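Completion Percentage and Winning in Small-College Football
Student project report, Sports Statistics
Segundo Lozano

1. Why I picked this topic

Our conference coaches talk a lot about completion percentage. The stat sheet handed out after home games in Plutville lists it first, above yards and touchdowns. I wanted to know if teams that complete more of their passes also win more often, or if some other passing number does a better job of picking out the winner.

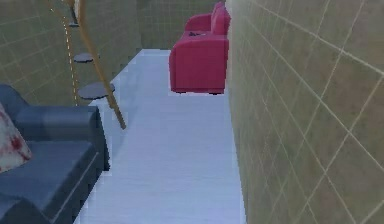
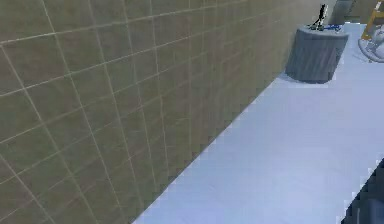 I looked at three numbers for each team in each game: completion percentage, yards per attempt, and interceptions. I left out passer rating. It mixes several things together and I would not have known which part was doing the work.

2. Data

The games come from the public box scores of the Baert Conference. I used regular season games only and dropped any game that ended early because of weather. That left 175 games. Together they contain 3034 completed passes. A game with very few passes can give a strange percentage, so I marked those where either team threw fewer than eight times and ran everything with and without them. The results hardly changed, and the tables in the appendix include them.

Box scores were typed into a spreadsheet by hand. The Kidura stadium crew records spikes as pass attempts and the Viris crew appears to leave them out. I did not try to correct for this. It probably makes Kidura's home games look slightly worse for both teams.

3. Method

For each game I checked which team had the better number in each category and whether that team won. Ties in a category were set aside. I then repeated the count for close games only, meaning a final margin of one score or less. My instructor suggested this step — a team that is far ahead stops throwing, and a team that is far behind throws on almost every down against a defense that is happy to give up short gains.

4. Results

The team with the higher completion percentage won more often than it lost, but the edge was small. In close games it nearly disappeared. Yards per attempt did better in both sets. Interceptions were the strongest of the three in close games and second best overall.

Total passing yards was not part of my plan, but I checked it at the end. Teams that threw for more than 300 yards lost a good share of those games. Most of the losses came when the team was already behind at halftime. Teams held under 100 yards had mixed results too, and several of the wins in that group belong to one school that runs the option.

5. Problems

The sample covers one conference and the teams play each other every year, so the games are not really independent. I also had no play-by-play data. With it I could have looked at first-half passing by itself, which would remove most of the late-game effect described in section 3.

One typing error turned up in January, after the first draft. A Viris road game had been entered with the two teams switched. The counts in this version are the corrected ones.

6. Next steps

I would like to add sacks to the yards per attempt figure, counting each sack as an attempt with lost yards. The box scores list them, but on a separate page that I did not save the first time through.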